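Tratcombe Toy Library Opens Its Garden Shelf

Small diggers of Tratcombe, your season has arrived! The toy library on Mondevport Road has added a garden shelf to its lending collection, and from this month members can borrow a basket of child-sized hand tools for a fortnight at a time, along with a pretend bakery set for the after-digging snack.

The idea came from Lurdes Esteves, who runs the morning sessions and has been growing beans along the library's back fence with the under-fives for two summers. Families kept asking where they could get tools small enough for little hands, and plenty of them only wanted the things for a few weekends before the next craze came along. A lending shelf made sense, and a grant of $200 from the neighbourhood fund got it started.
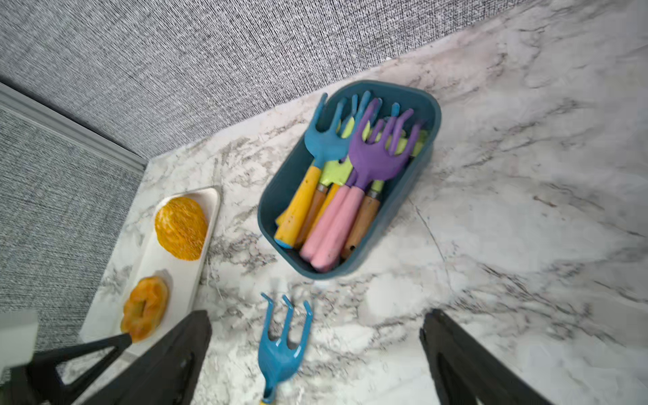
Borrowing works the same way as it does for puzzles and train sets. You take a whole kit home on your card, and you bring the whole kit back. Lurdes has tried to keep the colours as cheerful as possible, partly so that nothing disappears into the mulch, and the teal basket is a good one to ask for if your child likes a bit of everything: it comes packed with rakes in blue and purple and some very lime green trowels. A three-year-old at the trial session wanted only the purple rake and carried it about for the entire morning, through story time and out to the car park, where there was a brief negotiation.

There are 29 garden kits on the shelf in total. They range from a simple watering can and scoop for toddlers through to what Lurdes calls the big kids' box, with kneeling pads, seed markers and a ball of twine. Each has a card tied on listing what should be in it, so please have a look through before you leave the desk and tell us if something is missing.

Han-gyeol So has been sorting and labelling the donated pieces since January and has become quite the expert on toy rakes. "I thought a rake was a rake," he told us. "Then the donations started arriving and I had wide ones, skinny ones, ones with three fat teeth that are brilliant in a sandpit and hopeless on leaves. I've got favourites now. I didn't expect to have favourites."
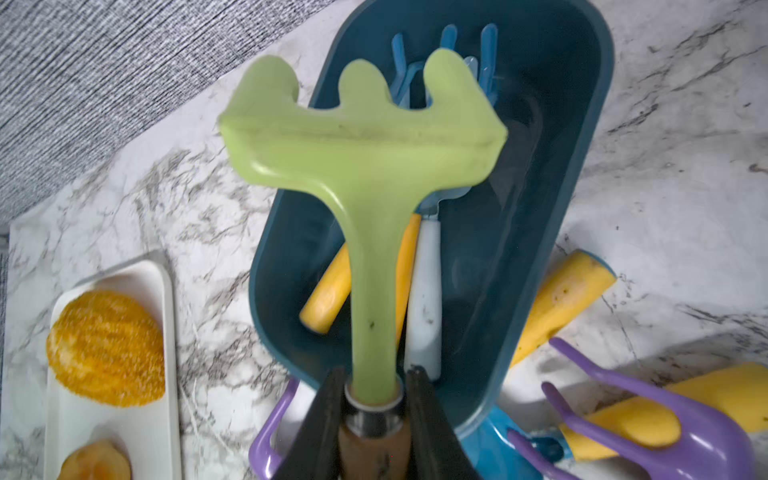

He has grouped the kits by where they work best, so you'll find a sandpit row, a potting row and a proper garden bed row. The sandpit row is going out fastest, which won't surprise anyone who has met our members. If the kit you want is out, put your name on the sheet by the door and Han-gyeol will ring you when it comes back.

The bakery set is the other new arrival, and it has already had a good workout at the Siten Street playgroup. It goes out with a serving tray, and there's a choice of play breads to put on it. The plaited ring has been a hit as a birthday cake, a steering wheel and (we're told) a crown. The oval loaf with the slashes across the top is the one the older children fight over for shop games, and Lurdes is hoping to find a second. If you have play food at home that's sitting at the bottom of a cupboard, we would love to give it a new life. Clean and unbroken, please, and nothing small enough to swallow.

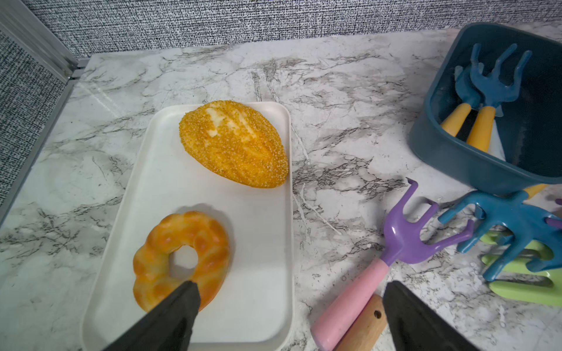
When to come

The garden shelf is open at every regular session, from 9.30 am until noon. Annual membership covers it, so there is nothing extra to pay, and you can have up to 2 kits out at once. Tools should be rinsed and dried before they come home to us. A quick go under the outside tap is fine, and an old toothbrush gets the dirt out from between the tines.

New families are very welcome. Bring something with your address on it and allow ten minutes for the form. Prams can be left under the verandah.

Lurdes is also running a bean-planting morning behind the library, with pots, soil and seed supplied. Gumboots are a good idea and so is a change of clothes. Kong Nursery has offered seedlings for anyone who misses out on beans, and there will be tea for the grown-ups and fruit for everybody.
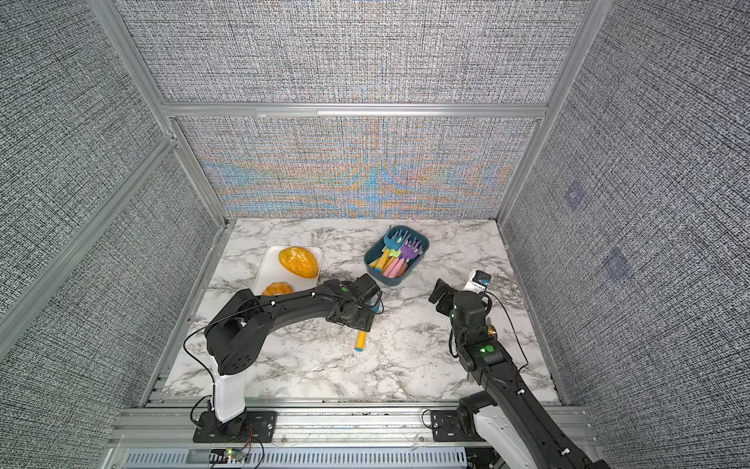
Tratcombe Neighbourhood News, page 2

A few practical notes from the desk. The bakery set is lent separately from the garden kits and counts as one of your two items. The breads are for pretend meals only, so keep an eye on any little one who likes to test things with their teeth. Wipe them with a damp cloth and please don't put them through the dishwasher.

Late returns can be dropped through the side hatch if they fit. Garden baskets generally don't, so bring those in during opening hours. To ask about a particular kit, leave a message for Han-gyeol at the library desk and he'll get back to you, probably with a recommendation about rakes.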